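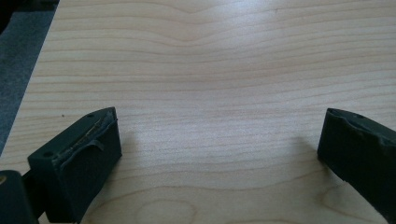 Ranidside repair evenings move to Friday and double their hours

RANIDSIDE, April — I've been sitting on this one for a few weeks and I'm so glad I can finally share it. Starting this month, our community repair evenings are moving to Friday, and they'll run from 3 in the afternoon until 9 at night. That's twice as long as before, so if you work days you can still make it over with your lamp or your coat or your dad's old radio (bring the radio, please, we love radios).

For anyone who hasn't been, the idea is pretty simple. You bring in something that's broken, you sit down with a person who knows how to fix that kind of thing, and you work on it together. There's no charge for the help. If you need a part, you pay what the part cost us. We ask that you stay with your item while it's being worked on — dropping it off and heading out for dinner doesn't really fit what we do.

We started out with 11 fixers and we're now at 19, and that's what made the longer hours possible. The new folks include people who can handle zippers, small kitchen appliances, bike brakes and one very brave soul who has agreed to take on umbrellas. Perko, the hardware store on our corner, is supplying screws, fuses and glue through the end of the summer. Workneh Tailoring is lending us two sewing machines and a serger, so hems will move a whole lot faster than they did over the winter!

A few practical things. Each session has 30 bookable spots, and you can sign up by phone or at the front desk at Woltine Hall. We'll keep some time open after 7 for walk-ins, but I can't promise you won't wait. One item per person, please, and it has to be something you can carry in by yourself. We can't take microwaves, anything that runs on gas, or phones with a swollen battery. If you're not sure, call first and we'll talk it through.

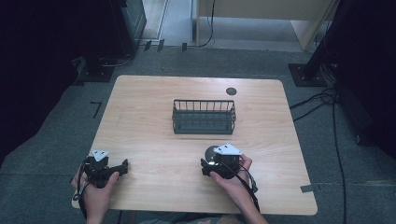

Chaltu Mekonnen told me she had given up on her toaster twice before she came in last fall, and that what she liked best was finding out how few screws were holding it together. She said she'd like to see more evenings for people who want to learn and don't have anything broken at home, and would we please think about it.

Well, we did! The first hour of every session is now set aside for a small hands-on class. We'll begin with sewing on buttons so they stay on, then rewiring a plug, then sharpening kitchen knives. You don't need tools and you don't need to have picked up a screwdriver before. Kids are welcome with a grown-up, except for the knife class, which is for adults only.

We're also looking for more people to fix things, especially anyone who's comfortable with clocks or leather. You'd sit in with another fixer for your first couple of evenings, and there's a hot supper for everybody on the team at 6.

Woltine Hall has step-free access from the parking lot side, and the bike rack is by the same door. To book a spot, join the team or set up a press visit, stop by the front desk or call during opening hours and ask for the repair evenings.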